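How to Wash Soft Toys Without Ruining Them (or Your Evening)

By Welington Vasconcelos
October

There comes a point in the life of every soft toy when it can stand up unaided, and by then you have left it too late. I have washed a great many of them, first as a parent and then as the person at the Prundico toy library who made the mistake of owning a washing line. What follows is the method I have settled on. It takes an evening of light effort and a day or two of waiting, most of which you can spend explaining to a small child why Rabbit is hanging by his ears.

Before you start

Find the care label. It will be on a side seam near the bottom, unless someone has cut it off or chewed it away. If it says surface wash only, believe it. The usual causes are a battery pack, a cardboard stiffener or a filling of beans, and none of these improves with soaking.

Then give the toy a good squeeze all over. You are feeling for:

- hard lumps (voice boxes, squeakers, a coin posted through a seam)
- crunchy bits (crinkle film, which is usually fine by hand and less fine in a machine)
- loose seams, which must be sewn up first

I skipped the last check once, with a bear called Liew. The filter of my washing machine has never been the same and neither has Liew.

Test for running colour while you are at it. Wet a white cloth, press it against the darkest part of the toy and hold it there while you count to 28. Why 28? My daughter chose it, and it works. If the cloth comes away coloured, use cold water only and wash that toy by itself. Reds are the worst for this, with navy close behind. A red toy with white trim is a small domestic thriller.

Machine or hand?

Machine washing suits plain toys with sewn-on features and ordinary stuffing. Put the toy in a pillowcase, knot the top, and run the coolest, gentlest wash you have. Add a couple of towels so it has something to bump against besides the drum. Keep the spin low. My machine goes no lower than 300 and I have lost no one at that speed yet.

Hand washing suits everything else: embroidery, felt patches, long fur, anything old, and anything whose owner will stand next to you and supervise.

Washing by hand

1. Fill a basin with cool water and add a small squirt of gentle detergent. Small. You will be rinsing this stuff out of a sponge shaped like an owl, and every extra drop costs you ten minutes.

2. Push the toy under and press it gently. Don't wring it, twist it or scrub it against itself. The water will turn a colour you would prefer not to discuss. Tip it away and start again.

3. Go over the grubby parts with a soft toothbrush, in the direction of the fur. Noses and paws need the most work. On stitched lettering, dab instead of brushing, or the threads will fluff up and every word will look as if it was written on a bus.

4. Rinse until the water runs clear. Six changes is my record, for an elephant who had been to a festival.

5. Press the water out with your palms, roll the toy in a dry towel and kneel on it. This is the only enjoyable step.

Drying, where it all goes wrong

The outside of a soft toy dries quickly and tells you nothing. The middle can stay damp for days, and a damp middle smells like a tent. Air needs to reach it from every side, so don't leave it on a flat shelf or a folded towel. I use anything with holes in it: a cake rack, a salad drainer, the basket from a steamer. Turn the toy morning and night and plump the stuffing with your fingers each time.

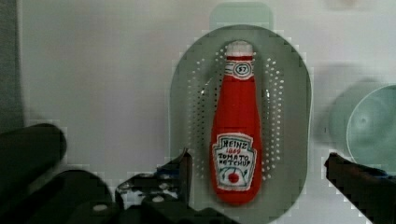

Plush ketchup on a tray with plenty of holes. Stitched labels like this one get the dab, never the brush.

Keep it away from radiators and open fires. Synthetic fur goes crisp when it gets too hot, and there is no way back from crisp. Outdoors in a breeze is best, with light colours in the sun and dark ones in the shade. Tumble dryers are a gamble. If you must, choose the no-heat setting and put the toy back in its pillowcase.

To check whether it is done, squeeze the thickest part hard and hold it to your cheek. Any coolness means another night. Do this when you are alone in the house.

When it is dry

Brush the fur with a clean pet brush, or a comb if there isn't much fur left. Push the stuffing back into the corners, where it will have gone missing. If the toy has come out flat, open a short length of the back seam, add a handful of fresh filling and close it with ladder stitch.

A word about smell. Some children will reject a clean toy on the grounds that it no longer smells of itself. My son refused to speak to a giraffe named Fandlow from Monday until the weekend. Wash the toy in whatever you use for the bedding and have it sleep at the bottom of the bed for a night before the formal handover. Or buy two of everything and swap them, if you are the sort of person who plans ahead, in which case I doubt you needed this page.

Related

Ladder stitch for people who hate sewing
Getting felt-tip out of nearly anything
Zola the one-eyed cat: replacing a lost button safely
Cleaning wooden blocks without warping them
What to do with 3000 jigsaw pieces and no box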